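Search the site Enter keywords

The Drawer Under the Toaster

Every house I have ever loved has had a bad drawer. You know the one. It sticks halfway, you have to press down on something with your palm to get it open, and inside is a tangle of twine, dead pens, picture hooks, a bicycle key and the instructions for a radio that went to the thrift store years ago. My grandmother's was under the toaster. Mine is too, as it happens, and last September I tipped the whole thing out onto a bath towel and spent the happiest evening I'd had in weeks.

I should say that I went into this subject as a skeptic. I had been asked to write about small-scale storage, the world of hooks and jars and trays, and I expected to come back with a few tips and a mild headache. Instead I came back with opinions. Strong ones! I now care a great deal about where the tape goes.

There were 79 things in my drawer. I counted because a woman at a workshop told me to, and she was right that the number changes how you look at the mess. Of those, 13 were things I used in a normal month. The rest were visitors that had never gone home: a drapery ring, three allen keys for furniture I no longer own, a birthday candle shaped like a 4.

The workshop was run out of Plevo, a narrow little shop that sells secondhand tins and cigar boxes and, in a back room with a very good radiator, teaches people to sort. It meets on Tuesday evenings. You bring one drawer's worth of stuff in a bag and pour it out in front of strangers, and it's a lot more fun than it sounds. The man beside me had brought nothing but string. He had string from bakeries and string from mattresses, and by the end of the night half the table was helping him wind it.

What they teach at Plevo is older than any of the glossy books on the subject. You sort by the job a thing does and leave its looks out of it. Tape goes with scissors and brown paper, since all three come out when there's a parcel to wrap. Candles go with matches, and if your fuses are the reason you need candles, they can live there too. I tried it at home the next morning with a row of old loaf pans and was amazed by how quickly my hands learned it. Two weeks on, I was reaching for the scissors without looking.

Then there is the question of whether to put things away at all. This is the great divide, and people get heated. On one side are the drawer people, who want every surface clear by bedtime. On the other are the wall people, who believe that anything out of sight is as good as lost. I grew up among drawer people. I am now, to my own surprise, a wall person, and I blame the basket.

A basket on a wall is a wonderful thing. It holds odd shapes that would never lie flat in a drawer, it lets the dust fall through, and if it's made of mesh you can tell from across the room whether your stuff is in it. 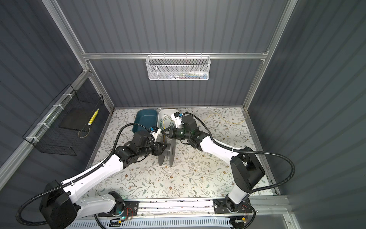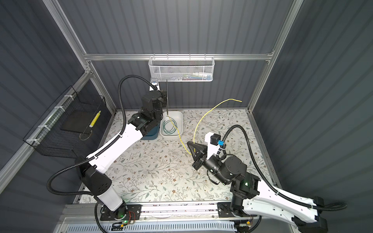 My own wall began with a piece of garden trellis and some butcher's hooks, and I was so pleased with it that I invited the neighbors in to look. (They were polite.) Since then I've seen much better ones. At Kazmi, a shoe repair counter in the basement of an old arcade, the whole back wall is hung with wire baskets of heels, eyelets and laces, sorted by how often each gets asked for. Black laces hang at elbow height. Gold buckles are up near the ceiling, and there's a pole for them. The counter has 64 baskets, and the family who run it can find any item with their backs turned, something they proved to me several times while I tried to catch them out.

Cernari does it the other way. It's a sewing school on the second floor of a former bank, and the teachers there love a lid. They have a cabinet of shallow wooden drawers with a single button stitched to the front of each, matching the buttons inside. I could have stood there all afternoon pulling them open. The sound alone! Each drawer has its own rattle, high for shell and low for horn, and one of the students told me she could find the coat buttons in the dark.

I asked both places what happens when something new arrives that doesn't fit anywhere. At Kazmi it goes in a bowl by the register, and the bowl gets emptied on the last working day of the month. At Cernari they have a drawer with no button on the front. I was thrilled by this. A school full of people who can sort by ear, and they keep a bad drawer too.

If you want to try any of this yourself, start small and start cheap. Yogurt pots cut down with kitchen scissors make perfectly good dividers. Muffin tins are excellent for screws, and an ice cube tray will hold a surprising number of earrings. I bought one fancy thing during all of this, a folding steel rack from a company called Trisa that cost me 30 dollars, and I like it very much, but it does the same work as the trellis. Leave some room, too. Every good storage space I visited had a few empty pockets in it, and the worst ones, mine included, were packed to the top.

Label things if other people live with you. My labels are masking tape and pencil, and they get rewritten all the time. The one that says BATTERIES, GOOD has caused more discussion in our kitchen than anything I have ever published.

As for the drawer under the toaster, it slides now. It has the parcel things at the front, the candle things in the middle, and at the back a loaf pan with the bicycle key in it, and the drapery ring, and the candle shaped like a 4, which I'm keeping until somebody I know turns 40.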